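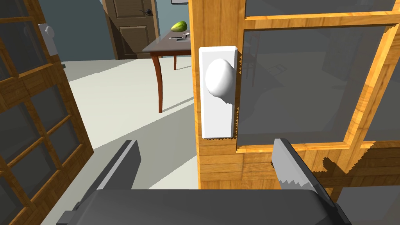

Door with white knob and backplate, gripper just below the knob (rendered)

From: Aitana Requena
To: Sallthorpe neighbors list
Date: January 21, 2024
Subject: Re: Re: Cabello Street fire, any news??

Quick one, I'm between things.

Called the county this morning. The medical examiner's part is finished, has been since December. What they're waiting on is the fire marshal. Two offices, two reports, and they won't put out the first without the second. Woman on the phone was nice enough but wouldn't say what was in it. Would not even say accident or not accident.

What I did get:

- the man has been identified and family told. They don't want the name out yet so please don't guess on here
- 34 pages in the ME report, plus photos that won't be released
- no arrests, "no one in custody" was how she put it
- the warehouse stays taped off. Alteck still can't get their stock out

Marcelino, on your point about the side door. I asked. She said door and lock questions go to the marshal, so I've sent it in writing. They have 5 working days to answer, whether they do is another matter.

Also the reward is $300 not $3,000, somebody at the Stuvuvel put up a flyer with an extra zero. Ignacio is going to take it down if he gets by there tonite.

Will post when I hear. If anyone from the paper calls you, you don't have to talk to them. Marijke did and they got her street wrong and her age.

Aitana

> On the list Marcelino Arroyo wrote:
>
> Has anybody heard anything at all? It's been weeks. I gave
> my statement to 3 different people and not one has called
> back. I told all of them the same thing, the side door was
> shut when I walked the dog and it was standing open when I
> came home, and that was well before I smelled any smoke.
>
> Maite Llorente says she saw a van but she isn't sure of
> the night so take that how you want. She did tell the
> deputy.
>
> I'm not trying to start rumors. But if it was an accident
> then say so, and if it wasnt then people on Cabello need to
> know. My mother is sleeping with the hall light on.
>
> Marcelino

Recent on this list:
Street parking during tape-off
Re: Hydrant on the corner, still leaking?
County meeting, who is going
Found: gray cat, Cabello end
Re: Smoke smell in basements

Sallthorpe neighbors list | Contact the list owner | Back to top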